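Reading time: 2 min

Extension lead on the bed - safe or not?

wuncombe_kate
Moved into a rented room in Wirnham in October, one double socket and its behind the wardrobe. Been running a lead up onto the bed so I can charge stuff at night. Mum says I'll burn the house down. Is she right

toggle70
Yes. Bedding + anything that warms up = no. Get it on the floor.

pilchard
Bit dramatic. A phone charger draws next to nothing. Had mine on the duvet for 8 years, never even warm.

toggle70
Fine until someone plugs a heater in. Or it ends up under the duvet. Seen one with the end gone brown.

Charoen Chaimongkol
Agree with toggle. Screw it to the wall or the side of the bedside table, most have keyhole slots on the back. Mine took 18 minutes inc finding the drill.

pilchard
She's renting, can't go drilling walls

Charoen Chaimongkol
Sticky strips then. Or drill the table, thats not the landlords.

wuncombe_kate
Table's more of a low thing with a cloth over it tbh. Current state of affairs, don't judge the blanket, it's the softest one I own

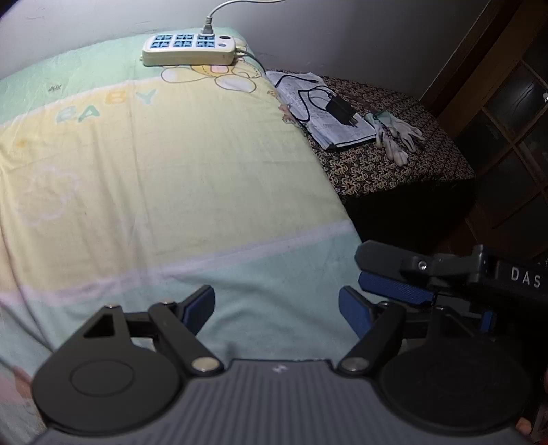 Could go 30cm or so lower if I shift the bed along a bit. Only problem is the floor that side gets mopped and I kick things. Would a cable box be ok or does that just trap heat?

toggle70
Box is fine if its got vents. Don't coil the spare flex up tight in it. And put the papers in a drawer, charger shouldn't live on those either

pilchard
ok the papers I'll give you

wuncombe_kate
Right - moving it tonight. Not telling mum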